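低波动因子再平衡规则调整 Broltlow缩短观察窗口并收紧换手上限

资产管理公司Broltlow于9月对旗下低波动股票策略的再平衡规则作出修订，涉及波动率估计方法、行业偏离约束和换手率上限三项内容。修订后的规则自下一次季度调仓起适用，现有持仓不作一次性调整，差额部分通过后续各期调仓逐步消化。

按照公司发布的方法说明，该策略的初始样本空间包含3796只股票，覆盖发达市场与部分新兴市场。经流动性、自由流通市值和上市时间筛选后，剩余2354只进入波动率排序，最终组合持有300只。上述筛选门槛在本次修订中均未变动，变动集中在排序和加权环节。

原规则采用三年周收益率的标准差作为排序依据，各观测值权重相等。新规则将观察窗口缩短为两年，改用日收益率，并对观测值施加指数衰减权重，近期数据所占比重上升。对于不同时区市场之间的非同步交易问题，模型以两日重叠收益率计算协方差，以减轻收盘时间差异造成的相关性低估。停牌时间较长的股票不再以零收益填补，改由所属行业与国家的因子收益推算，推算比例超过规定限度的股票直接剔除。

Broltlow量化研究主管Ruan Fourie表示，三年等权窗口的主要缺陷在于滞后。市场剧烈波动的月份一旦进入样本，会在三年内保持同等影响，退出样本时又造成排序的突变，由此产生的交易与公司当期风险水平关联不大。他说，衰减加权使历史冲击的影响逐步减弱，排序变化更为连续。

该公司同时承认，缩短窗口会提高估计误差。日收益率虽然增加了观测数量，但买卖价差和短期反转带来的噪声也随之进入模型。为此，新规则引入收缩估计，将个股波动率向同行业、同市值分组的中位数靠拢，收缩强度按个股观测数据的有效样本量确定。
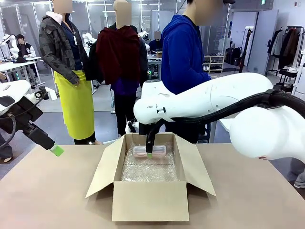
行业约束方面，修订前组合各行业权重相对母指数的偏离上限为五个百分点，修订后降至4个百分点。公用事业、必需消费品和医疗保健三个行业在低波动组合中长期处于超配状态，前两者在过去数次调仓中多次触及上限。国家权重的偏离上限维持不变。

负责组合构建的Felista Gachanja说，收紧行业上限的目的是控制利率敏感度。公用事业类公司负债率较高，股息收益率在估值中的作用较大，长端利率上行阶段的相对回报往往落后。若不加约束，低波动组合会带有明显的久期特征，因子收益与利率收益难以区分。她表示，研究团队曾测试直接约束组合对十年期国债收益率的贝塔系数，但该系数在不同时期符号不稳定，约束后换手率显著上升，最终未予采用。

换手率方面，新规则设置了单次调仓的单边上限，并增加缓冲区机制。已持有股票只要排名未跌出缓冲区下界，即予保留；未持有股票须升至缓冲区上界以内方可纳入。当优化结果超出换手上限时，程序按边际风险贡献由高到低安排交易，未完成部分顺延至下一期。成交量较低的股票另设单日参与率限制，调仓在多个交易日内分批执行。

指数与风险模型供应商Billex为此次修订提供协方差矩阵数据。该公司分析师Oduor Simiyu认为，缓冲区机制对成本的影响可能大于波动率估计方法本身。低波动因子的排序持续性高于动量因子，大部分无效换手发生在入选边界附近，适度放宽保留条件不会明显改变组合的整体风险特征。不过他也指出，缓冲区过宽会使组合对风险上升的个股反应迟缓，这一点与采用衰减加权的初衷存在冲突，两项参数需要联合校准。

加权方式未作根本改变，仍以最小化组合预测波动率为目标函数，辅以个股权重上限。变化在于目标函数中新增交易成本项，成本估计包含买卖价差、市场冲击和印花税，其中市场冲击按交易量占日均成交量比例的平方根计算。

独立研究机构Stodbridge的固定收益与股票策略分析师Caroline Rashidi对修订持中性看法。她认为，低波动策略在单边上涨行情中通常落后于市值加权指数，这由其较低的市场贝塔决定，技术参数的调整不会改变该特征。投资者评估此类策略时，应以风险调整后收益和下行捕获率为主要指标，并观察一个完整的市场周期。她还提到，近年来低波动股票相对大盘的估值溢价有所收窄，但行业之间差异较大，收紧行业偏离上限会使组合的估值水平更接近母指数。

对于回测结果，方法说明仅列出相对指标，未公布绝对收益。文件指出，新规则在历史样本中的年化波动率与原规则接近，换手率下降，最大回撤的改善主要来自少数几个市场急跌区间。回测已扣除估算交易成本，但未计入管理费和预扣税。文件同时提示，衰减系数与收缩强度均在同一历史样本上选定，样本外表现可能低于回测水平。

投资者报告的格式也将相应调整。季度报告将新增行业偏离、缓冲区内持股比例和顺延交易占比三项披露，原有的因子暴露表继续保留，并按新的风险模型重新计算。由于模型更换，新旧报告中的因子暴露数值不可直接比较，Broltlow将在过渡期内并列提供两套口径。

客户服务部门的Kibet Waweru表示，管理费率、业绩基准和申购赎回安排均不受此次修订影响，专户客户如需保留原有行业偏离上限，可在调仓前提交书面申请。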